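Home & Garden Boards > Furniture > Buying Advice
Thread: Protection plan on a glass table, am I missing something?

ventura_e
Joined: September
Went into Cortés to pay for a glass-topped table and came out with a headache. The table is $906. At the register the guy starts in on the Vondano Care plan, which covers "accidental damage to surfaces and structure," and for everything I was buying (table, chairs, a rug I already regret) the plan came to $411. I laughed. He did not laugh.

I said I'd think about it and they gave me until the delivery date to add it. I have the brochure in front of me and I don't believe a word of it. It has a photo of a kid with a juice box and a big green check mark. What I can't find is anything that says what they do when the glass chips.

Has anybody here ever made a claim on one of these and gotten something back? I don't mean your cousin. You.

Estrella

plainpine
Veteran Member
No, and I've been buying furniture for a long time. These plans are where the store makes its money. Put the $411 in an envelope and write TABLE on it.

Nam_Ryu
Member
I made a claim once, on a different brand of plan. It was a sofa, ink stain. They mailed me a bottle of cleaner. I used the cleaner and the stain got bigger. Then they asked for photos, then they asked for the original receipt, then they asked me for the date the stain happened. I gave them a date. They said I was past the reporting window.

So that's one data point for you. I'd want to see the full terms before I told anyone yes or no on this one though. The brochure is never the contract.

ventura_e
I asked for the terms at the store and was told they're online. They are online if you already have a plan number. I called and a nice woman emailed me the PDF, so I'll give her that. I'm on page 4 and they're still defining "you."

mesa_redonda
Member
Contrary opinion, since this board always piles on. We had a plan on our glass table, my brother-in-law set a toolbox down on the corner, and they replaced the top. It took a while and I had to call more than I wanted to, but a new top showed up and two men put it on. I paid nothing beyond the plan.

I know that isn't the answer people like here.

plainpine
What did the plan cost and what would the top have cost?

mesa_redonda
I don't remember what the plan cost. It was rolled into the total.

plainpine
Well, there you go.

mesa_redonda
There I go what? I got a table top. You don't know the price of it either.

plainpine
I know that if the plan was a good deal for the buyer on average, the company selling it wouldn't be in business. They aren't doing it out of kindness. You may have been one of the lucky ones. Good for you, I mean that.

c_tovar
Moderator
Keep it friendly, please. And Getsemaní, if you still have the paperwork it would be useful to see whether "replacement" was written in or whether they used their discretion. That word does a lot of work in these contracts.

mesa_redonda
I'll look. It's in a box with the manual for a dishwasher we no longer own.

ventura_e
OK. I read it with a pen. Parts I marked:

Covered: chips and breakage of glass "resulting from a single accidental event." Not covered: scratches "of any origin." So scratches are out entirely. What do people do to glass tables? They scratch them. I grew up with one and the whole top was gray with little lines by the time I left home. My mother covered it with a bedsheet for company.

Also not covered: stress cracks, edge wear, anything to do with "improper support," and any damage where you can't say when it happened. You have 8 days to report. If you go on vacation and the house sitter breaks it and is too embarrassed to call you, I guess that's your problem. 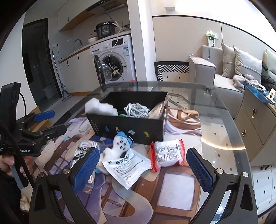 And then there's a line saying that if the top can't be matched they may offer store credit "up to 61 percent of the purchase price." Credit, at Cortés, toward another table. So in the worst case I pay for a plan, my table breaks, and I get a coupon to go buy a second table from the people who sold me the plan.

I'm trying to be fair about it. If I dropped a cast iron pan on the thing in the first month I'd probably be glad to have the plan. But the salesman told me, out loud, that it covers "anything that happens to it." I repeated it back to him and he nodded.

Nam_Ryu
What the salesman says doesn't count for anything. There's usually a sentence near the end saying the document is the whole agreement. Look for it.

ventura_e
Found it. Second to last page. You've done this before.

Nam_Ryu
Too many times.

tin_roof_elvia
Member
I sold furniture for a few years (a different chain, not going to name it) so take this from the other side of the counter. We were pushed on plans harder than on anything else. There was a board in the break room with our names on it. Nobody in the break room had read the terms, me included. I'm not proud of it. Your guy may truly have believed that it covers everything.

What I'd do: call a local glass shop and get a price for a new top in your size and thickness. Tell them if it's tempered. Tell them if the border is painted or printed on, that changes things. A plain rectangle with polished edges often costs a lot less than people fear. A top with a tinted or decorated border can cost quite a bit more, and sometimes they'll just tell you to order from the maker.

Once you have that price you can stop guessing.

plainpine
Best post in the thread. Do what Elvia says.

mesa_redonda
I agree with plainpine, somebody write down the hour.

okell_st_dave
New Member
Has anyone looked at the Okell plan? My neighbor has it and says it covers scratches. It isn't tied to a store, you sign up yourself after you buy.

c_tovar
Moderator
Dave, that's your first post here and it's the name of a product that also happens to be in your user name. Do you have a connection to them?

okell_st_dave
No. I live on Okell Street. In Jundotcombe. I didn't think about how it would look until you said so.

c_tovar
Moderator
All right. I'm leaving it up, but I would like somebody other than a neighbor to confirm that scratches are covered.

Nam_Ryu
I'd bet lunch there's a minimum depth. With the sofa people it was "penetrating the full thickness of the material." Try getting a butter knife to do that to a sheet of glass. By the time you've managed it you don't have a scratch, you have two tables.

okell_st_dave
I asked my neighbor. He says he never filed anything, he just remembers being told. So I guess I'm withdrawing that.

ventura_e
Dave, no harm done, that's exactly what happened to me at the register.

I called two glass shops. The first wouldn't quote over the phone. The second asked for length, width, thickness, edge type and whether the legs bolt through or the top just sits on pads. Mine sits on pads. He gave me a number for plain tempered and it was well under what the plan costs. With a border he'd have to send out for it and he couldn't say. He also told me most of the broken tops he sees were broken by people moving them, and the plan doesn't cover moving. I went back and checked and he's right, "relocation of the product, including within the residence." I can't slide it over to vacuum!

mesa_redonda
Found my paperwork. Consuelo, you were right to ask. It says "repair, replace or credit at our sole discretion." So I did get lucky. I still say they treated me decently and I'd rather have had it than not, with that brother-in-law. But I wouldn't tell you it was guaranteed.

plainpine
Fair enough. I was short with you up there.

tin_roof_elvia
Check your homeowners or renters policy too. Mostly the deductible kills it, but some people have a low one and forget. And check the card you paid with — some of them cover accidental damage for the first few months after purchase. They don't advertise it much.

Nam_Ryu
Card benefits get cut all the time. Mine used to have it and now it doesn't. Read the current guide, not the one that came in the envelope with the card.

ventura_e
Card covers it for the first stretch, with a cap that's above the price of the table. I made them email me the page. So I have some coverage I already pay for, a glass man who'll cut me a top, and a plan that excludes scratches, moving, and not knowing when.

I'm skipping it. I called Cortés to say so and was offered the plan at a discount before I'd finished the sentence, which tells me about what it was worth to begin with.

Separate question, and maybe it needs its own thread: the same salesman says the clear spray coating is "a completely different thing." Anyone?

plainpine
Oh boy.

c_tovar
Moderator
New thread for the spray, please. I have opinions on the spray and I'd like them filed correctly.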